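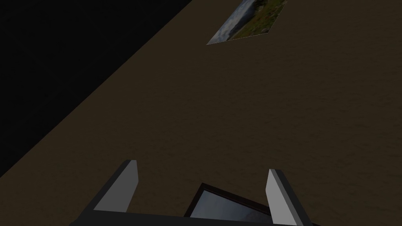 Wrist view in simulation: gripper at a framed picture, second picture on the table top

Support > Plorora Simulator > Set-up Guide > Faults and Safe Stops

7.4 Clearing fault 3377 (fingers stalled at a thin object)

Fault 3377 is raised when the fingers are told to close and the finger position does not change for 300 simulation steps. Flat items such as frames, trays and books are the usual cause. The arm holds its last pose and the task timer keeps running.

CAUTION: Do not press Resume while a finger overlaps an object. The solver will push the two apart at full force and the arm may swing. If you are mirroring to a real robot, press the hardware stop before step 1.

1. Press Hold. Wait for the status line to change to HELD.
2. Switch to the wrist view and check both fingers against the edges of the object.
3. Open the gripper fully.
4. Raise the wrist straight up in small moves. Do not rotate it yet.
5. Change to the head view and check the other arm.
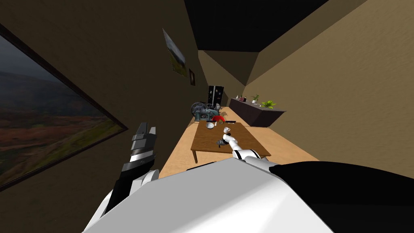
6. Move any arm that is over furniture back to its rest pose, one arm at a time. Small items such as cups and bowls are easily knocked at this stage.
7. Set the grip force limit to 1000 and save the scene.
8. Press Clear, then Resume.

Note: If 3377 comes back on the same object, its collision shape is probably thicker than its visible shape. Rebuild it under Assets > Shapes. Older scenes made with the Bistberg importer often need this.

Note: Fault 1877 straight after step 8 means the rest pose was not reached. Repeat step 6.

Send logs for repeat faults to Eckhard Frerichs at the Pidlow support desk, with the scene file attached.

Related items
7.3 Hold, Stop and Reset
7.5 Dropped objects
8.1 Mirroring to a Stöcker arm
Fault code list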